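Setting up a walk-behind mower for wet slopes: a talk with Ottilie Holzer

6 April 2025

Ottilie Holzer runs the service shop at Ramalho, a dealer in outdoor power equipment that looks after mowers for three cemeteries and a golf club. Before that she spent two seasons testing transmissions for Tovlow. I asked her about the Hestanero, a self-propelled walk-behind with a hydrostatic drive, and in particular about owners who complain that it loses speed on hills.

Most of those machines, she says, have nothing wrong with the pump. "The belt is the first thing I look at. The drive belt on that model runs over a spring-loaded idler, and the spring relaxes. The engine sounds fine, the blades sound fine, and the wheels slow down when the load comes on."

Her check starts with the engine off and the spark plug lead removed. She measures the spring against a new one and looks at the sides of the belt for glazing. A shiny belt is replaced along with the spring. She does not use belt dressing, which in her view hides the fault for a week and collects grit. 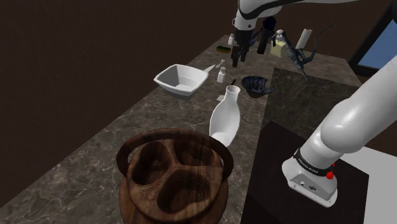 Robot arm over a marble countertop, computer rendering.

Fluid is the second item. The manual calls for a change every 100 hours on sloping ground, and she keeps to that. "People change the engine oil on time and forget that the transmission has its own. On flat lawns you may get away with it. On a bank the fluid runs hotter and it thins out."

After a change the system has to be purged of air. Holzer raises the drive wheels on stands, opens the bypass valve, starts the engine, and moves the drive lever slowly forward and back 12 times. She then closes the valve and repeats the cycle. If the wheels still jerk, she lets the machine sit for an hour and tops up the tank before trying again.

Tires come third. She runs the rear pair at the low end of the range printed on the sidewall, and both must match. A small difference in pressure makes the mower pull downhill, and the operator corrects with the handles all day without knowing the cause.

Severin Baumgartner, who cuts the steeper of the cemetery sites, joined us for part of the talk. His machine had 3,904 hours on the meter when it came in last October. "It still climbed, but I had to stop and let it rest at the top," he said. The belt was glazed and the idler spring was longer than the new part. The pump was left alone. Holzer had quoted him for a rebuild at 4,000 hours and has since put that off until the leak test says otherwise.

They disagree on direction of cut. Baumgartner mows up and down because the headstones leave him no choice. Holzer prefers to go across the slope with any walk-behind, and points out that the operator's feet are the weak point when the grass is damp.

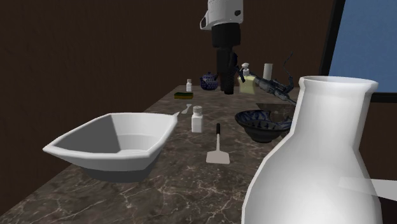

Blades and deck height

On wet ground Holzer raises the deck one notch and fits a low-lift blade. The high-lift blade supplied with the mower moves more air and takes more power, and the drive belt shares that engine. "You can hear the governor open up. Put the low-lift on and the engine has something left for the wheels."

The cut is less tidy, and clumps are more likely with the bagger attached. She takes the bagger off on slopes in any case, as a full one shifts the weight to the rear and lightens the front casters.

She sharpens to the original angle and balances each blade on a cone. Baumgartner uses a nail in the wall.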